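Sethi Household Words
Data card and README
Revision of 13 June 2018

Summary

Sethi Household Words is a collection of short written answers about what people call the ordinary things in their homes. It was gathered in the town of Derkthorpe and the neighboring district of Parnora, and it is maintained by the Sethi Language Archive. The collection holds 1353 answers from 298 respondents. It is intended for the study of regional vocabulary in English and for use in teaching.

The collection is limited to naming. It does not record pronunciation, and it should not be used to draw conclusions about accent.

Background

An earlier word list for Parnora was compiled on paper slips and covered farming terms only. When the slips were transcribed, it became clear that kitchen and laundry vocabulary had been left out almost entirely, although several slips mentioned it in passing. The present collection was planned to fill that gap. Questions were written in plain language and tested in Derkthorpe before the main round of collection opened in April.

Respondents were asked to give the word they would use when speaking to a member of their own household. Where they knew a second word used by parents or neighbors, they were invited to enter it in a separate field. Many did so, and the second field has proved to be the more varied of the two.

Contents of the release

The release consists of 3 files.

answers.csv – one row per answer, with the respondent code, the prompt number, the first word given, the second word if any, and a free comment.

respondents.csv – one row per respondent, with age band, district, and years lived in the district.

prompts.txt – the full wording of each prompt, in the order in which it was presented.

All files are encoded as UTF-8. Fields are separated by commas, and comments containing commas are enclosed in double quotation marks. Empty fields mean that the respondent left the space blank. The code NK means that the respondent stated that they knew no word for the item.

Prompt groups

1. Washing up. This group covers the sink, the cloths used at it, and the place where plates are left to dry. The prompt for the last of these drew "dish rack," "drainer," "draining rack," "plate stand," and a number of family words. Spelling has been left as written.
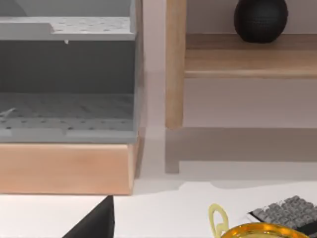
2. Meals and mealtimes. Prompts in this group ask for the name of the midday meal, the evening meal, and food eaten between them. Answers depend strongly on age band, and users are advised to report the two together.

3. Storage and furniture. The dividing line between "cupboard," "cabinet," and "press" was the main interest here. Respondents in Derkthorpe tended to keep "cabinet" for a unit with a closed door and "cupboard" for a space built into the wall. In Parnora the two words were often given as equals. A further prompt asked for the part one takes hold of to open a door, for which "handle," "pull," and "knob" were all entered, sometimes by the same person.
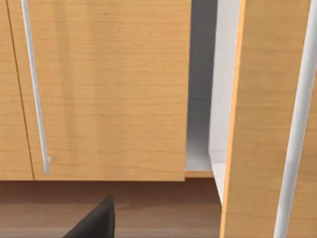 Gotisel wrote, after reading the draft of this card, that the distinction between a cupboard and a cabinet had never depended on the wall in the older Parnora households, and that the word followed what was kept inside: food went in the cupboard and china in the cabinet. The comment field offers partial support for this view. It was not tested directly, and a prompt on the subject will be considered for the next round.

4. Cleaning and laundry. This group includes prompts on sweeping, dusting, and hanging clothes to dry. Two prompts were reworded during collection. Answers given to the earlier wording are marked with the letter E after the prompt number.

Known limitations

Respondents chose to take part, and the older age bands are represented more fully than the younger ones. Households that had recently moved to the district are few. Some answers were entered by one person on behalf of another – these are marked in the comment field where the fact was known, but the marking is incomplete.

No attempt has been made to merge variant spellings. Users who require merged forms should prepare their own list and state the method used.

Privacy

Names and addresses were not kept after the answers had been coded. Comments were read before release, and passages that could identify a person or household were replaced with the word REMOVED.

Terms of use

The files may be copied and adapted for research and teaching, provided that the Sethi Language Archive is credited and that any changes are stated. Corrections should be sent to the archive with the respondent code and prompt number of the row concerned. Accepted corrections are listed in the next revision of this card.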